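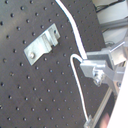
Threaded hole plate as a bench top – cleaning and brackets

benchrat_ohio
Posted Friday, 7:12 PM
Looking for advice from people who use a metal plate with a grid of threaded holes as a work surface. Mine is a secondhand Hultden plate, dark finish, bought in June when a shop was clearing out. I screw small sheet metal brackets to it to keep parts where I want them.

Two questions. First, some of the holes have packed up with old gunk and a screw won't start in them. Second, the stepped brackets I use have one hole in each end, and I usually only put a screw in one end. Is that enough, or will they turn on me?

Photo of one of the brackets is at the top of the thread.

mill_and_file
Posted Friday, 7:40 PM
For the holes, get a bottoming tap in the matching thread and run it by hand with a drop of oil. Back it out every half turn and wipe it. Don't use a drill for this. I did 93 holes that way over a weekend and every one takes a screw now.

Check the thread first. Some of the older Hultden plates were inch and the later ones metric. A screw that goes in two turns and stops may be the wrong screw.

greyplate
Posted Friday, 8:05 PM
I would not put a tap in there as the first step. A tap cuts, and if you start it crooked you have a worse hole than before. Soak it with solvent, leave it overnight, then use a nylon brush and a shop vac. After that run an old screw with a slot filed down the side. That has cleared all but a couple for me.

mill_and_file
Posted Friday, 8:21 PM
A filed screw is fine for dust. It does nothing for dried threadlocker, and on a shop plate that is usually what you find. Anyone who can start a screw straight can start a tap straight.

sixteenth_st
Posted Friday, 9:02 PM
On the bracket question, one screw will hold it down but it will pivot if you push on the far end. Put a screw in the flat tab too if it lines up with a hole in the plate. If it doesn't line up, slot the tab with a round file.

greyplate
Posted Friday, 9:10 PM
Agree with that. Or use a washer under the head and tighten it properly. I have single-screw brackets that haven't moved in years, but they only locate light parts.

benchrat_ohio
Posted Friday, 9:33 PM
Light parts here too, nothing over 500 grams. I'll check whether the tab lines up. If it's only off by a little I'll slot it.

On the thread, I tried an M6 from the hardware drawer and it went all the way down in a clean hole, so I think it's metric.

sixteenth_st
Posted Friday, 9:41 PM
Try it in several holes before you order a box of screws.

nallier_user
Posted Friday, 10:15 PM
Has anyone priced a new one? I got a quote from Nallier for 1,570 dollars on a plate about the size of a desk, freight not included. Virninon was lower but they wanted six weeks.

mill_and_file
Posted Friday, 10:28 PM
Too much for a bench top unless you need it flat to a spec. Buy used. I paid less than half that for a Saarinen with a few scratches.

nallier_user
Posted Friday, 10:36 PM
Used ones near me are all small. I'd still take a new one over somebody else's stripped holes.

benchrat_ohio
Posted Saturday, 9:50 AM
Tried the solvent first and did 20 holes. Most came clean with the brush. Three are still blocked, so I've ordered a bottoming tap for those. The tab was off, and I'm filing the slot this afternoon.

greyplate
Posted Saturday, 10:04 AM
Deburr the slot on the underside before you screw it back down or it will scratch the plate.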